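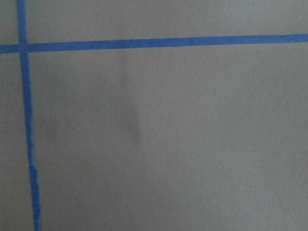 1. Why we wrote rules before we wrote code

Our project at Hombridge started as a programming project. Two robot arms share one table, and they should separate toy bricks and move them from cell to cell. After the first two weeks we had code that worked in the morning and failed in the afternoon, and each of us had a different opinion about the reason. Our supervisor asked to see the procedure for preparing the table. We did not have one. Each person was preparing the table in his or her own way.

So the project changed. This report is about the working rules for a shared two-arm table: how to mark it, how to start and end a run, and what must be written down. The code is described in the appendix of the other group.

2. What rules already existed

We had two documents to begin with. The first was the general safety sheet of the laboratory, which says where to stand and where the emergency stop is. The second was a short guide from De Haan, the company that supplied our training course. It is a good guide, but it is written for one arm behind a fence. It says nothing about two arms that can reach the same cell.

We also visited the workshop at Okumden, where students of an older year made a similar table. They gave us their log of 600 runs. In this log, 88 runs were marked as "stopped by operator", and for most of them no reason is written. This was the most useful lesson of the visit. If the reason for a stop is not written in the same minute, it is lost.

3. The table and the grid

The table is covered with brown paper and the cells are marked with blue tape. We discussed for a long time whether tape is accurate enough. A printed mat would be better, but it costs more and it cannot be changed. Tape can be moved in a few minutes when the task changes.

Our rules for the grid are the following.

3.1 The center line is laid first, and all other lines are measured from it.

3.2 The paper must be fixed before the tape is laid. Paper that lifts at the border is pressed down again before the next run.

3.3 Tape with a tear, a fold or a lifted edge is replaced at the end of the session. It must not be repaired with a second piece on top, because the edge then becomes too wide.

3.4 The operator looks at each crossing before the first run of the day and signs the sheet.

Rule 3.3 was the one we broke most often. A small tear looks harmless, and the person who finds it usually wants to begin. We now keep the tape and the knife in the same box as the log sheets, so there is less excuse.

4. The start position of a brick

A brick assembly for our task is two colors, one part on top of the other. In the first weeks we wrote only "brick in the middle" in the log, and this was not enough. One person understood the middle of a cell, another person understood the center line.
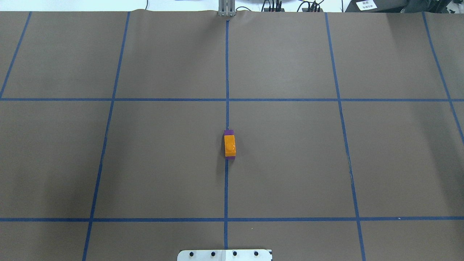
The log sheet now has three fields for the start: the line or cell, the direction of the long side, and which color is on top. It takes a few seconds to fill in. We tested the sheet by asking a student from another group to set the brick from the written words only, and we changed the words until the result was the same as ours.

We also agreed that the person who places the brick says "clear" aloud when both hands are away from the table. The person at the keyboard does not start before this word. If two people are talking, the word must be repeated.

5. Rules for two arms

The center line is also the border between the arms. Each arm has its own half, and only one arm may hold a brick over the line at a time. The other arm waits with open fingers until it is called. We limited the speed near the line to 100 mm per second, which the group found slow in the beginning. After a few sessions there were no more complaints.

Cables need their own rule. Before each session, the operator moves each wrist by hand through its full turn and watches the cable loop. A loop that touches the other arm is tied again.

6. Log from the working sessions

The next part is copied from our shared log, with small corrections of spelling.
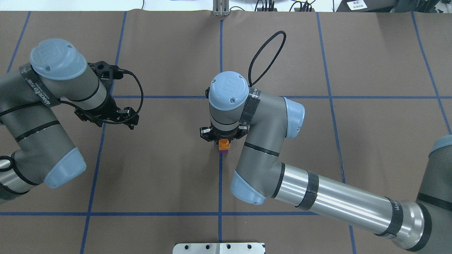
Jallside, July

Grid checked and signed. Speed limit near the line confirmed on both arms. Start fields filled in for all runs. One stop by operator, reason written: the word "clear" was not heard. Run repeated after both people confirmed.

Open point for the next group: our sheets are on paper, and the plan is to collect 3,000 runs. For this number the sheet should be a form on the computer, with the reason for a stop as a required field. We suggest keeping the signature for the grid check on paper, next to the table.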